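4. Hand and Camera Comparison

4.1 Setup

We compared two end effectors on the same set of household and office tasks. The first, which we call Skudgate after the workshop that built the finger molds, is a gripper with broad rounded fingers and a camera placed close under the housing. The second, Fedoruk, is a multi-fingered hand. Both were driven by the Zonen controller with the same gains, and the operators used the same teleoperation station throughout. The task list was fixed before the first trial and was not changed after that.

Each end effector was used by both operators. We recorded 1088 trials in total. A trial ended when the operator declared it finished or when the controller reported a force limit. Trials stopped for a network fault were removed and run again at the end of the same session.

The wrist camera on Skudgate has one known cost. Because it is mounted so near the hand, the housing and the finger take up a large share of the image, and a target that sits off to one side can be partly hidden before the fingers are anywhere near it. Fast wrist motion adds to this. In Figure 1 the background is blurred, and the dark cup on the blue surface has only a small gap between it and the finger. Operators were allowed to slow down when the image smeared, but they were not told to.
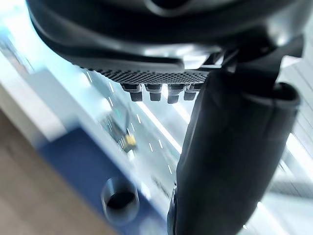 Makside, 29/01/2024

Figure 1. Wrist view with Skudgate. The gripper finger covers much of the right half of the image.

We scored the wrist images by hand. An image was marked usable if the scorer could place the target without looking at the images before or after it. Scoring was done on every ninth image, which kept the work to a reasonable size and still left several images per approach. Blurred images were scored in the same way as the rest. If the target could be placed in spite of the blur, the image counted as usable.

The share of usable images dropped during the approach phase and rose again once the wrist stopped turning. We tried a shorter exposure in 22 extra trials, which are not part of the total given above. It reduced the blur but made the darker targets harder to pick out, and we went back to the original setting for the rest of the study.

4.2 Cabinet task

The cabinet task was included because it puts the hands into a space with a top, sides and a door. The work area is a light wooden cabinet with a hinged door and an inside shelf, on which flat blue foam pads are placed. The operator brings a hand to the opening, reaches for a pad and withdraws without striking the door. We counted any contact with the door or the top panel as a collision, however light.

Camera placement mattered more here than in the open tasks. The head camera looks down at a steep angle, so the top panel hides the far part of the shelf. In Figure 2 the far portion of the left pad is tucked under the panel, and the view gives no direct measure of how deep it goes. The fingers of the hand on the right are in plain view next to the open door, while much less of the left arm can be seen. With the head camera alone, operators tended to move the left hand in small steps and to pause between them.

Fedoruk needed more setup time than Skudgate. Its fingers have to be given a starting posture before the hand goes near the opening, and a poor choice meant backing out and starting over. We settled on a half-open posture with the fingers pointing forward and kept it for all the cabinet trials. Skudgate needed no such choice, but its wider outline left less room beside the door.

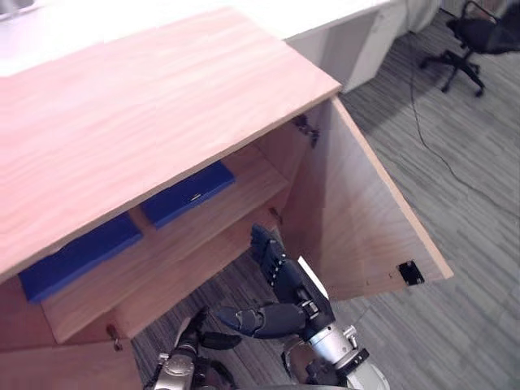 Figure 2. Head view of the cabinet task. Multi-fingered hands near the opening, with the cabinet door open.

Senan Horgan objected to our collision rule when he read a draft of this section. In his view a light brush against a door should not count the same as a hard knock, and a rule that treats them alike will always favor the narrower hand. He asked us to report contact force alongside the count, and suggested that the posture for Fedoruk should have been left to the operator.

We agree with the first point in part. The Zonen controller logs wrist force, and we have added the peak value for each collision to the results table. The count itself stays as it was, to match the rule set before the trials. On the second point, we kept the fixed posture so that the two operators could be compared with each other. A repeat with free choice of posture is planned for April, using the same cabinet and pads.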